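Novembre, sept heures moins le quart du matin

Réveillé avant l'heure par la pluie sur le vélux. Il fait encore nuit. J'ai mis la cafetière en route et je note la journée d'hier avant que tout se mélange, comme d'habitude quand je rentre de Clesberg.

Donc la vente. Je suis parti à six heures, pour arriver à l'ouverture des portes. La route était mauvaise après Citonbridge, avec des travaux et une déviation par le plateau. J'ai perdu vingt minutes derrière un camion de betteraves. La salle était déjà à moitié pleine quand je suis entré, il ne restait de places que sur le côté, près du radiateur.

Le catalogue annonçait 778 lots répartis sur deux sessions. Je n'étais venu que pour un seul, le 96, les carnets de relevés de l'ancienne station météo de Vindevum. Trois volumes reliés en toile, tenus à la main, une ligne par jour, avec la pression, la température à sept heures et à quatorze heures, la pluie, le vent, et de temps en temps une remarque dans la marge. Je les cherchais depuis que j'ai commencé mon tableau des hivers. Il me manquait justement ces années-là, celles où le registre communal saute d'un mois de mars à un mois d'octobre sans explication.

Les enchères ont commencé bas et sont montées par petites marches. Un monsieur au fond suivait, puis il a laissé tomber. Une personne au téléphone a tenu plus longtemps. Je m'étais fixé une limite et je l'ai dépassée, pas de beaucoup. Je les ai eus. J'ai signé le bordereau au guichet, attendu un bon quart d'heure qu'on retrouve le carton dans la réserve, et je suis reparti sans regarder la suite. Un sandwich sur le parking, café infect au distributeur.

De retour à la maison vers quinze heures. J'ai ouvert le premier volume sur la table de la cuisine, après avoir passé un chiffon sec sur la couverture. Ça sent la cave mais le papier est sain. L'encre a brunie par endroits et reste lisible partout, sauf deux pages collées vers la fin, que je ne toucherai pas avant d'avoir demandé conseil. L'observateur avait une écriture serrée, penchée, avec des sept barrés qui ressemblent à des F. Il m'a fallu une bonne heure pour m'y faire.

J'ai saisi le mois de janvier en entier et la moitié de février. En comptant ce qui était déjà dans le tableau, j'en suis à 1 769 relevés journaliers. À ce rythme, le premier volume me mènera jusqu'à Noël. Ce que je voulais vérifier d'abord, c'est la grande gelée dont parle la brochure de Prothero sur le climat de la vallée. Il donne une semaine entière sous zéro. Le carnet montre un redoux au milieu, deux jours à + 3 l'après-midi, avec cette note en marge : « dégel, chemins impraticables ». Prothero a dû travailler avec les chiffres du plateau, où il fait toujours plus froid. Il faudra que je reprenne ses tableaux un par un, ce qui ne m'enchante pas.

Autre chose à élucider : en février, la pression baisse d'un coup de presque dix unités et ne remonte plus pendant trois semaines. Ce n'est pas crédible. Soit on a changé de baromètre, soit on l'a déplacé - à l'étage, par exemple - sans refaire la correction d'altitude. Je laisse les valeurs telles quelles dans une colonne à part.

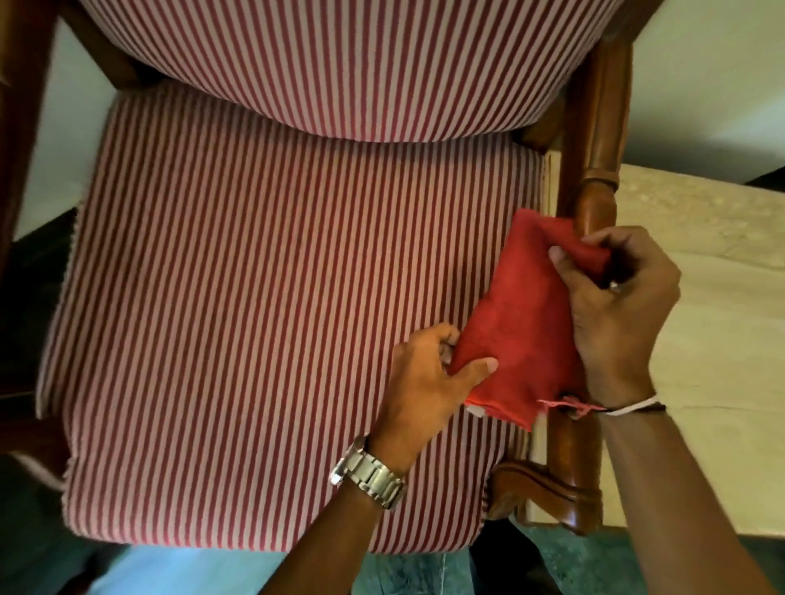

J'ai arrêté vers vingt-trois heures, les yeux fatigués. Mon baromètre à moi indiquait une baisse lente depuis midi, et le vent était passé au sud-ouest. Soupe, pain, un bout de fromage, au lit.

Ce matin, pluviomètre relevé à sept heures pile, à la lampe de poche : neuf millimètres. Température 6. Ciel couvert, vent faible. La gouttière côté jardin déborde encore à l'angle, il y a des feuilles dedans, j'irai voir quand la pluie se calmera.

À faire : acheter du papier buvard et une boîte à archives, écrire à la mairie de Vindevum pour savoir où se trouvait exactement la station, et à quelle altitude. Rappeler le garage pour le pneu avant. Finir février.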